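# Reducing Food Waste in the Luscombe Hall Cafeteria

Student project report, Sunday, November 18, 2018

## 1. Purpose

The project examined how much edible food is discarded at lunch in Luscombe Hall and whether small changes to portions and signs would reduce that amount. The work was carried out for the course in applied statistics and follows the department's rules for unsupervised group projects.

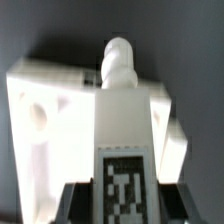
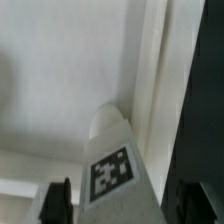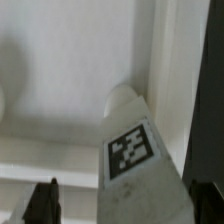
## 2. Background

Luscombe Hall serves one hot lunch each weekday. Meals are prepared off site by the catering firm Wolano and delivered in covered trays. Students choose a main dish, and kitchen staff add the side dishes. Until this fall, the portion of each side dish was fixed, and a student who did not want rice or vegetables generally received them anyway.

An earlier report from the Skotholm campus found that side dishes made up the larger share of its plate waste. That study did not separate food left by students from food left in the serving trays, so its results could not be compared directly with ours.

## 3. Method

Plate waste was collected on 19 serving days. On each day, students returning trays were asked to scrape leftovers into one of 2 bins, the first for main dishes and the second for sides. Bones, peels, and napkins went into the regular trash. The bins were weighed after closing on the kitchen's own scale.

For the first part of the study, lunch was served as usual. For the second part, staff asked each student whether a full or a half portion of sides was wanted, and a printed sign explained the choice. A questionnaire was handed out to 100 students on the last day, and 81 completed forms were returned.

## 4. Results

Side dish waste per meal fell after the half portion was offered. Main dish waste stayed nearly the same. The drop was largest on days when rice was served and smallest on soup days – soup had always been ladled to order.

Most of the students who answered the questionnaire preferred being asked. The most common complaint was that the line moved more slowly, mainly just after noon.

## 5. Limits of the study

The menu was not identical in the two parts, and the Tomić Library's exam schedule brought extra visitors to the hall during the second. The scale does not register very small weights. Food left in the serving trays was not measured.

## 6. Recommendations

The half portion should remain available through January, with the sign moved to the start of the line so that students can decide before reaching the counter. Any later study should record tray leftovers separately and repeat the same menu in both parts.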